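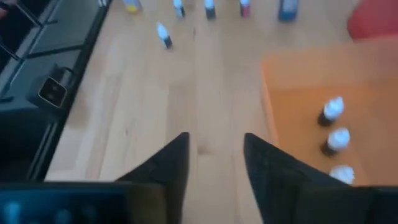
Asunto: Re: ¿Sirve ya un brazo para recoger frasquitos?
Lista: automatización-taller
Mes: mayo

Hola a todos:

Contesto por partes al mensaje de ayer, que dejo citado, y aprovecho para contar cómo nos va con los cuentagotas.

> En Planbridge tenemos un banco donde se preparan pedidos pequeños y
> al final del turno queda todo por medio: frascos, botes, bandejas.
> Me han pedido que mire si un brazo puede dejarlo recogido. En los
> vídeos lo hacen muy deprisa, pero no sé qué parte de eso vale para
> un taller normal. ¿Alguien lo tiene en marcha con piezas pequeñas
> y mezcladas? ¿Y cuánto tiempo de una persona ahorra de verdad?

A la primera pregunta: en marcha, no. En pruebas, sí, y con piezas parecidas a las vuestras. La tarea se llama Indo en nuestras hojas y consiste en coger frasquitos de la mesa y dejarlos de pie en una bandeja. Cualquiera de vosotros la hace sin mirar.

La última tanda fue de 140 intentos. En 16 el frasco acabó tumbado o fuera de la bandeja. Contado así no suena mal, pero en un banco de trabajo significa que alguien tiene que estar al lado, y entonces el ahorro desaparece. La tanda anterior fue de 139, porque paramos antes de tiempo para cambiar un cable, y el resultado fue peor. No doy la cifra porque las condiciones no eran las mismas.

Los fallos se reparten mal. El primer frasco en una bandeja vacía casi nunca da problemas. El tercero o el cuarto, sí: los dedos necesitan sitio a los lados para abrirse y al soltar empujan al vecino. Una persona lo resuelve apartando los otros con el dorso de la mano. El brazo no tiene nada equivalente si no se le enseña expresamente.
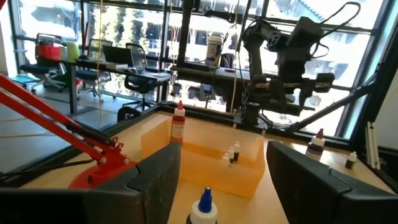
Otra cosa que cuesta es el borde. Con una bandeja casi plana basta con bajar. Con un recipiente de paredes, aunque sean bajas, hay que entrar desde arriba y salir igual, y el movimiento se alarga. Si además el plástico es translúcido y entra mucha luz, los colores de lo que hay dentro cambian para la cámara. Nosotros trabajamos con luz natural y por la tarde los resultados bajan. Con una persiana mejoraría, supongo – todavía no lo hemos medido.

Sobre el tiempo: no esperéis velocidad. Una persona vacía la mesa antes de que el brazo coloque el segundo frasco. Eso me preocupa menos que lo otro, porque si funcionara solo podría hacerlo de noche.

En cuanto a equipos, probamos las pinzas de Starus y las de Katayama. Para tapones estrechos nos han ido mejor las segundas, que cierran con menos holgura. Las de Starus aguantan más los golpes contra la mesa. El juego de dedos de recambio nos costó 900 euros con portes, y conviene contarlo en el presupuesto desde el principio porque se gastan.

Lo que yo haría en Planbridge: separar primero los frascos iguales de lo demás y probar solo con esos, con una bandeja fija al banco. Los botes altos con boquilla los dejaría para más adelante. Y apuntad cada fallo con su causa, aunque sea en papel – nosotros empezamos tarde a hacerlo y perdimos semanas repitiendo pruebas.

Si alguien ha conseguido que el brazo vuelva a levantar un frasco caído sin ayuda, me interesa mucho saber con qué pinza. Puedo pasar nuestra hoja de registro a quien la pida por privado.

Un saludo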